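Workshop notebook, July
Friday, started just after 9

Vallasar kitchenware lot, second day of sorting. I meant to write yesterday up last night and fell asleep, so both days are going in together.

The lot is bigger than the sheet said. Clurar's note had it as "assorted table and kitchen, mixed condition", lot 344, and I was expecting a couple of crates of chipped mugs. It's so much better than that! There is proper pressed glass in it, a lot of plain useful plastic, enamel lids without their pans, and one crate packed entirely in old seed catalogues, which I have flattened and kept (Faustino wants them, see end).

Washing went quicker than I feared. Lukewarm water, a drop of washing-up liquid, soft brush for the ribs, no soaking for anything with gilding on it. I tried the usual trick of a folded towel in the bottom of the sink and it does make you braver with the big pieces. Rinse, drain on the rack, dry by hand with the old linen cloths. The new microfibre ones snag on rough edges and leave fluff, so I've put them back in the cupboard under the stairs.

Labels: please use the round ones on glass from now on. The square ones lift at the corners as soon as the room warms up and then they end up stuck to someone's sleeve. Pencil the number on the packing slip as well, in case.

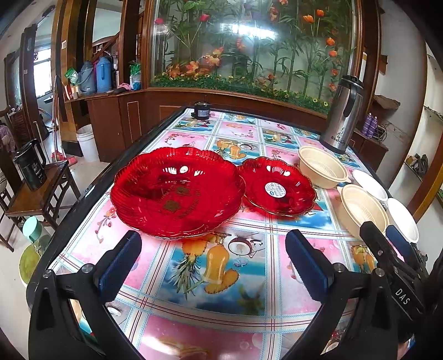
Red glass is what I've been looking forward to since the crates came in, and I've given it most of the morning. I have always had a weakness for it. Pressed red with a bit of gold on it was the best-plate glass in my gran's house, out at New Year and for visitors, and I can't handle a piece without thinking of slices of ginger cake. The large plate is a lovely thing, with a scalloped, ribbed rim and a thin gold edge, and the small one with the round sticker is the same style, so I'm entering them together as a pair for now. The gold emblem in the middle of the large one is faded and has characters in it that I can't read. I've tried it under the lamp and with the lamp off and I'm no further on. Please don't polish it, whatever it looks like, what's left of that gilding will come straight off on the cloth. The fruity tablecloth is staying on the sorting table, by the way. Wipes down in seconds and it cheers me up.

Wrote to Drumow at lunch to ask if they have a reference for gilded marks on coloured glass. They were very good about the enamel last year, so fingers crossed.

Plastics after lunch. The cream colanders are cracking little objects, slotted bottoms and small handles at the sides, the sort of shape you'd happily use every day. I'd like them in the handling box instead of on a shelf. Children always want to pick up the sieve-type things first and it would be a shame to put them behind a rope. The white bowls can go in with them. I haven't found a maker for any of it and I'm not going to spend long looking.

Ran out of acid-free tissue at half past two. Chung do the ream of 2000 sheets and I've put in for one, although it'll be next week before we see it. In the meantime the red glass goes in clean cotton between pieces, small plate never nested in the large one, please, or the rim will rub.

Shelf space: bay 27 is free again now that the clocks have gone back. I measured the bottom shelf and the big plate fits flat with a hand's width to spare. I'd much sooner have it flat than in a stand. Stands make me nervous, especially with the door banging the way it does.

To do
Packing slip 169 still missing, may be in the van.
Fix that door (wedge for now).
Second lamp for the sorting table, the ceiling light puts a glare on everything shiny.
Go through the enamel lids and see if any match the pans from the spring.
Ask Faustino Espinoza if he can read the characters on the plate, or knows someone who can. He's in on Monday. Seed catalogues are on his chair.
More round labels.

Stopped at ten to five. Crates four and five not opened yet and I'm itching to get at them.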